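Malitz「Nidden」ハンドグリッパーキットを使い込んだ感想

2022年5月30日更新(校正まわりを書き直しました)

先に結論めいたことを書いてしまうと、かなり気に入っています。手で持って使うデータ収集用のグリッパーは自作も含めていくつか触ってきましたが、「今日はあれを使って何を掴もうかな」と朝から考えてしまう道具は久しぶりでした。とはいえ不満もちゃんとあるので、それも全部書きます。長いです。布ものの話だけ読みたい方は真ん中あたりまで飛ばしてください。

私のところは小さな会社で、家の中の片付け、なかでも衣類を畳んだり寄せたりする動作を双腕のアームに覚えさせる仕事をしています。最初は実機をリーダーアームで遠隔操作してデータを集めていたのですが、これがまあ進まない。アームを人の家に持ち込むには台車が要るし、電源の取り回しも考えないといけないし、シャツを一枚裏返すのに操作者が汗だくになる。それで手持ち型に切り替えようという話になり、Niddenの両手セットを購入しました。貸与品ではなく自腹(会社の腹)です。

届いたもの

箱を開けると、グリッパー本体が左右、それぞれの指、校正用のボード、ケーブル類、それから紙の説明書。説明書は53ページあって、最初は「うわ」と思いましたが、図が多くて読みやすいです。日本語はついていません。英語とドイツ語のみ。ただ英語は平易で、翻訳にかけてもおかしなことにならないので、うちの現場のメンバーも困っていませんでした。

本体は黒、指は鮮やかな黄色。この黄色がいいんですよ! 見た目の好みの話だけではなくて、録画を後から見返すときに指先がどこにあるか一目でわかる。暗い色の服を掴んでいるときはとくに助かります。前に使っていた自作機は指をグレーの樹脂で出力していたので、靴下のかかとと指先の区別がつかず、ラベル付けの担当にずいぶん恨まれました。黄色い服を掴んだら同じことになるのかと思って試しましたが、からし色のセーターでは確かに見分けにくかったです。まあ、からし色のセーターはそんなに出てきません。

指には細長い穴が抜いてあります。軽量化だろうと思っていたら、説明書には「たわみを調整するため」と書いてありました。実際、先端のほうをつまむと指がほんの少ししなって、薄い布でもすっと面で押さえる感じになります。硬いものを掴むときはこの柔らかさがちょっと頼りないのですが、布には本当に具合がいいです。

重さは一台850グラム。数字だけ見ると軽くも重くもないですね。持った第一印象は「思ったより手首に来ない」でした。重心が手のひらの真上あたりにあるからだと思います。自作機はもっと軽かったのに、カメラを前のほうに付けていたせいで、半日で親指の付け根が痛くなっていました。重さそのものより重心だというのは頭ではわかっていたつもりなんですが、持ち比べるとこんなに違うのかと。

立ち上げと校正

ここは初版の記事でけっこう厳しく書いたところです。ファームウェアが新しくなって事情が変わったので、書き直します。

以前は電源を入れるたびに校正ボードをゆっくりなめるように映す必要があって、これが失敗しやすかった。蛍光灯の映り込みがあると通らないし、通らなかった理由が画面に出ない。今は一度通しておけば、次からは指を全開、全閉と動かすだけで終わります。ボードが必要になるのは指を交換したときと、本体を落としたときくらいです。(落としました。床が絨毯で助かりました)

左右の機体の同期は、収録ソフト側で両方のQRコードを読んで組にする方式です。コードのラベルが本体に貼ってあるので、どの機体をどちらの手に割り当てたかを取り違えにくい。うちではラベルに手を示す字も入れて運用しています。こういうのは地味ですが、左右を逆に登録したまま一日分収録してしまった経験のある人なら、拍手したくなるところだと思います。私はあります、その経験。後から左右を入れ替えるスクリプトを書けばいいと思うでしょう。書きました。座標系の向きまで入れ替わっているのに気づかず、もう一日溶けました。

収録ソフトはCidhamというものが付いてきます。Malitzの自社開発ではなく別の会社の製品だそうで、そのせいか本体の設定画面と言葉づかいが微妙に違います。本体側で「セッション」と呼ぶものがCidhamでは「テイク」、本体側の「テイク」に当たるものはCidhamでは「クリップ」。最初の週はここで全員つまずきました。壁に対応表を貼って解決しています。

手を入れてみた感じ

握りの部分は太めです。私は手が小さいほうなので不安だったのですが、引き金にあたる部分の位置をネジで前後に動かせるので、一番手前にしたらちょうどよくなりました。手の大きいChak-lun Huangは一番奥で使っています。彼はうちで一番長く収録をやっている人で、最初の感想が「引き金の戻りが素直」。この戻りの素直さというのがなかなか言葉にしづらいのですが、指を緩めたぶんだけグリッパーの指が開く、その対応にガタがないんです。布を放すとき、自作機だと少し遅れてぱっと開いてしまい、せっかく揃えた端がずれることがよくありました。Niddenだと、そろっと置ける。畳んだTシャツの上に袖を重ねる動作なんかは、この「そろっと」がすべてと言ってもいいくらいです。

長袖だと袖口が握りの根元に引っかかることがあります。うちは半袖か、袖をまくって作業しています。冬はどうするんだろう。

布もの、というか服の片付け

さて本題です。机の上に広げた布で試すのは最初の数日でやめにして、普通の寝室で服を扱うところをしつこくやりました。ベッドの上というのは、机と比べものにならないくらい難しいんですよ。沈むし、下にキルトがあるし、その上にさらにござが敷いてあるとキルトとござと服で滑り方が全部違う。しかも窓からの光が正面に入る。

うちで決めた手順はごく簡単なものです。服をランダムに置く、どれか一着を掴んで持ち上げる、広げる、寄せるか畳む、手を放す。片手で押さえてもう片方で引く動作を必ずどこかに入れる。あとは収録する人の好きにやってもらう。人によって癖が出るのが大事なので、あまり細かく指示はしていません。

ズボンは腰のところから掴みたくなるのが人情ですが、手持ちのグリッパーだと厚い縫い目が重なった部分は滑りやすいので、少し下の一枚になっているところを狙うと楽です。逆に薄手のものはどこからでもいける。黒い服は、自分の目で見てもどこが襟でどこが裾かわからなくなるときがあって、収録中に持ち替えが増えます。その迷いの動きも学習には案外悪くなかったので、うちでは消さずに残しています。

寝室での布ものの回から。
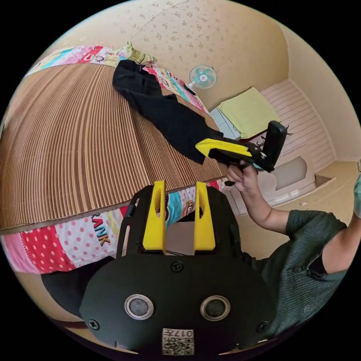
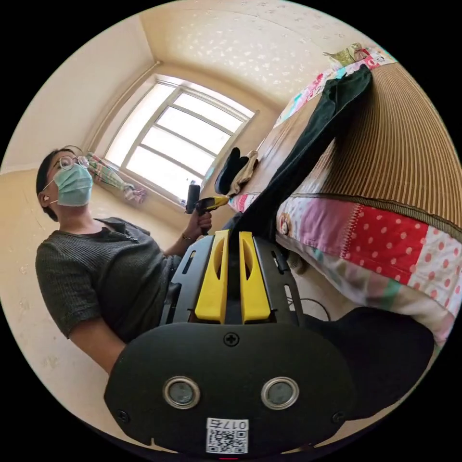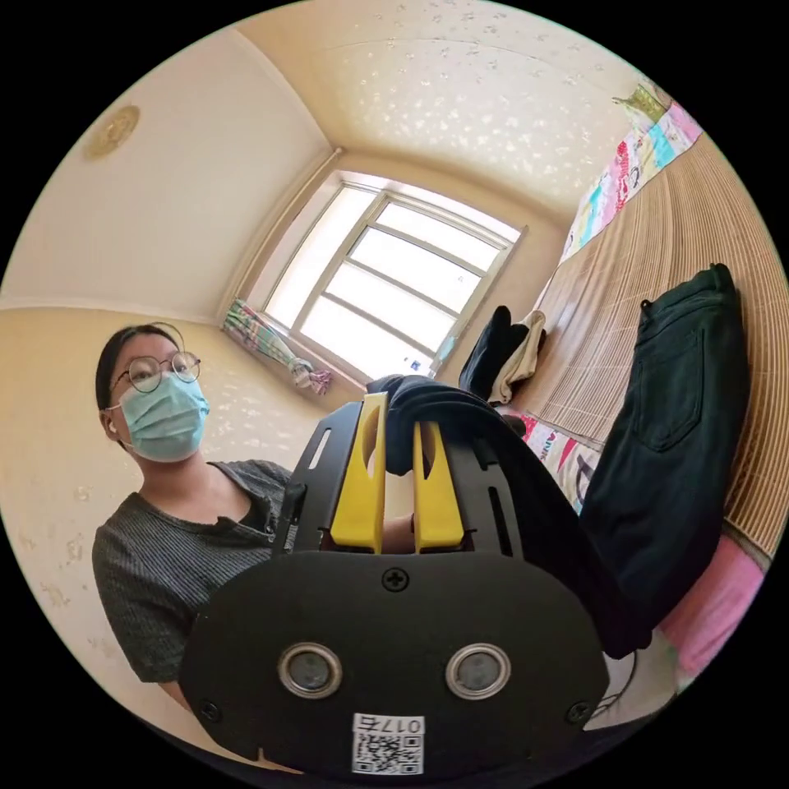
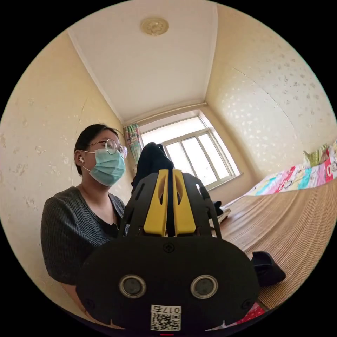 使っていて一番うれしかったのは、つまみ直しのしやすさです。服を持ち上げたら思っていたのと違う場所を掴んでいた、というのは素手でも起きますよね。素手なら指先で手繰るところを、二本指のグリッパーではいったん反対の手に渡して掴み直すしかない。この受け渡しのとき、Niddenは先端の形が細いので、すでに片方の指が掴んでいるすぐ脇にもう片方を差し込めます。自作機では先端同士がぶつかって、そのたびに「かちん」と音がして位置推定が一瞬飛んでいました。今はぶつけることがまずありません。

ござのような目のある面の上では、指先を立てすぎると目に引っかかります。寝かせ気味に、面に沿って滑り込ませるとうまくいきます。これはRosaire McIntyreが見つけたコツで、彼女は以前クリーニング店にいたので布の扱いがとにかくうまい。同じ服でも彼女がやると短いクリップで終わってしまい、「もう少し下手にお願いします」と頼んだら笑われました。

苦手なものも書いておきます。ボタンやファスナーは無理です。ファスナーの引き手をつまむことはできても、そのあと真っすぐ引けない。靴下を裏返すのも、できなくはないという程度。ベルトは掴めますが、バックルの重みで指が回されます。キルトのような嵩のあるものは、端をつまんで引くだけなら問題なし。まるごと持ち上げるなら、腕ごと使う別のやり方を考えたほうがいいと思います。

位置推定とカメラ

画角はとても広いです。魚眼なので端はぐにゃっと曲がりますが、手元から部屋の奥まで一度に入るのは位置推定にはありがたい。窓が大きく入る部屋では露出が外の明るさに引っ張られないかと心配していました。自動露出のままだと、窓に向いた瞬間に手元がやや沈みます。露出の上限を手動で決めておくとだいぶましになるので、明るい部屋では固定をおすすめします。設定項目は「詳細」の下の「詳細」という、なぜそこに、という場所にあります。

位置推定が飛ぶのは、私の経験では次のような場面でした。白い壁しか映らない角に向かって作業しているとき。大きな布を顔の高さまで持ち上げて、カメラの前をふさいでしまったとき。あとは、ベッドの反対側に回り込もうとして本体を勢いよく振ったとき。どれも人の動きのほうを少し変えれば減らせます。布でふさがるのだけは避けようがないので、うちでは大物を広げるときは腕を前に伸ばして、体から離してもらうようにしています。

飛んだときの復帰は速いです。Cidhamのタイムラインに薄いオレンジの帯が出て、どこで飛んだかがわかるようになっている。この帯がいい! 以前は全部書き出して、解析にかけて、翌朝になってから「これ使えないですね」と判明していたので、その場で撮り直せるだけで気持ちが全然違います。収録している人にとっても、自分のどの動きがまずかったかがすぐわかる。新しく入ったLetay Woldemariamは最初の日、帯だらけでしょんぼりしていたのですが、二日目の午後にはほとんど出なくなっていました。

データの形式と、実機に持っていったとき

書き出しは標準的な形式が揃っています。うちの学習側はもともと独自の形式でしたが、変換スクリプトは半日で書けました。時刻の扱いが素直で、左右とも同じ基準の時刻で出てくるからです。指の開き具合は全閉をゼロとした実寸で入っています。正規化された値しか出さない製品もあるので、これはうれしい。

収録したクリップが2000に届いたところで一度学習を回して、実機のアームにNiddenと同じ形の指を付けて試しました。指だけ別売りで買えるんです。自分のグリッパーに合わせるためのアダプターの図面も公開されています。うちの機種用はなかったので、近いものを少し直して出力しました。

結果は、Tシャツを寄せる、ズボンを真っすぐにする、このあたりは「おお」と声が出るくらいちゃんと動きました。畳むほうは袖の処理がまだ怪しくて、二回に一回は袖が置いていかれます。ただこれはキットの問題というより、うちのデータに袖の動作が足りていないんだろうと思っています。夏物ばかりで収録していたので、長袖がそもそも少ない。9月に秋物を入れて追加で収録する予定です。

遠隔操作で集めていた頃と比べると、同じ時間で集まる量がまったく違います。それに、動きが人間らしい。遠隔操作のデータはどうしても動いては止まり、動いては止まりになって、学習したアームも同じように考え込むんですよね。手持ちで集めたデータで動かすと、掴んで引いて離すまでがひとつながりになる。初めて見たとき、Chak-lunが「これ、Rosaireの手つきじゃないか」と言って、みんなで巻き戻して三回見ました。

電源とケーブル

本体は有線です。ここは好みが分かれるところだと思います。細くて柔らかいケーブルなので、引っ張られる感じはあまりありません。ただベッドまわりでは、掴もうとした服の下にケーブルが潜り込むことがある。背中側に回して肩のあたりで一度留めると邪魔になりません。クリップは付属していないので、手芸用の小さなものを買ってきて使っています。

無線化の予定はあるのかとMalitzのサポートに聞いたところ、担当のGerrit Willemsさんから「検討中だが、重くなるので急いでいない」という返事が来ました。正直な答えで好感を持ちました。バッテリーを積んで手首に来るようになるくらいなら、私もこのままでいいです。

Willemsさんにはほかにも何度かお世話になっています。返信はだいたい翌営業日、こちらの送ったログをちゃんと開いて読んだうえで返してくれる。一度、右の機体の指がわずかに閉じきらなくなったことがあって、写真を送ったら「中央のネジを四分の一だけ緩めて」と返ってきました。直りました。説明書にはどこにも書いていなかったので、次の版に載せてほしいと頼んであります。

消耗と手入れ

指先の内側に貼ってあるパッドは消耗品です。替えは5組入りで売っています。布ばかり扱っているうちの使い方だと、破れるより先に糸くずが詰まって滑るようになります。粘着ローラーで取って、それでもだめなら湿らせた布で拭く。アルコールは使わないようにと説明書にあります。うっかり使ったら表面が白っぽくなりました。掴む力は変わらなかったものの、見た目が残念です。

本体の黒い外装はつや消しで、指紋は目立たないけれどほこりは目立ちます。寝具の上で使っていると綿ぼこりがどうしても付くので、カメラの前だけは毎回拭いています。本体のネジは普通の十字なので、手持ちのドライバーで全部外せました。専用工具を要求してこないところも好きな点です。

代理店のこと

国内で買う場合、今はKhosraviという代理店を通すことになります。納期は案内どおりで、箱の角ひとつ潰れていませんでした。見積もりの書式がややこしくて、両手セットと替えの指と保守が別の紙に分かれてくるので、経理に回すときは自分でまとめ直したほうが話が早いです。保守は入らなくても修理自体は受けてもらえます。うちは一年目だけ入りました。来年どうするかは未定。

値段のことも聞かれるのですが、構成でかなり変わるので書きません。自作機の部品代と比べればもちろん高いです。ただ、自作機を直していた時間を足すと、私の場合はあっさり逆転しました。直すのが好きな人には、そこは別の話になると思います。(私も好きだったはずなんですが)

同じ型を使っているValter Nogueiraさんに聞いてみた

知り合いの伝手で、台所まわりの動作を集めているValter Nogueiraさんにも使い心地を聞かせてもらいました。彼の現場では皿や瓶が相手なので、見るところがだいぶ違っています。指の柔らかさは皿にはもう少し硬いほうがよく、硬い版の指を別に買って付け替えているそうです。濡れたものを扱うときは本体に薄い袋をかぶせているとのことでした(防水ではないので)。一方で、狭い棚の奥に手を入れるとき本体の幅がつかえる、というのは私も引き出しで感じていたのと同じです。本体は横に広いので、幅の狭いところは得意ではありません。衣装ケースの浅い引き出しならぎりぎり、洗濯ネットの中はあきらめました。

彼からもらった助言で役に立ったのは、収録の合間に必ず両方の機体を決まった場所に置いて、そこから始めるというもの。位置推定の初期化が安定するし、なにより手を休めるきっかけになります。うちではベッドの脇に低い台を置いて、そこを定位置にしました。やり始めてから、夕方の疲れ方が違います。

細かい要望

・本体設定画面とCidhamの用語を揃えてほしい。対応表を剥がしたい。
・露出の固定をもっと浅い階層に。
・ケーブル留めを一つでいいから同梱してほしい。
・動作中の表示ランプが、持っている本人から見えにくい。録れているのか不安になってPCを見に行ってしまう。音で知らせる設定はあるが、音声も一緒に録っている人は使えないはず。
・左利き用の引き金の配置。Rosaireは左利きで、左手の機体のほうを主に使うので困ってはいないけれど、ネジの調整幅が左右で同じだともっとよいとのこと。
・替えのパッド、ばら売りで。

どんな人に向くか

双腕で柔らかいものを扱う学習をやっていて、遠隔操作のデータ集めに疲れている人には、強く勧めたいです。一式を鞄に入れて人の家に行けるというだけで、集められるデータの幅が変わります。同じ服でも、机の上と、実際に人が寝起きしているようなベッドの上では別のもの。そこに道具のほうから出かけていけるのがいい。

小さな部品の組み立てや、力の加減を数値で残したい人には合わないと思います。力センサーは入っていません。指のたわみから推定する機能が試験版として付いていますが、布相手ではほとんど参考になりませんでした。硬いものではどうか、ちゃんとは試していません。

片手だけの購入もできます。ただ服を扱うなら最初から両手で揃えたほうがいいです。うちは最初に片手だけ見積もりを取って、あとで取り直しました。

追記:コメントで「収録中の服はどうやって散らかしているのか」と質問をいただきました。腕いっぱいに抱えて、目をつぶってベッドに放っています。毎回ほどよく違う山になります。袖がきれいに広がりすぎたときだけやり直し。長袖の回が始まったら、そのときのやり方もこのページに足しておきます。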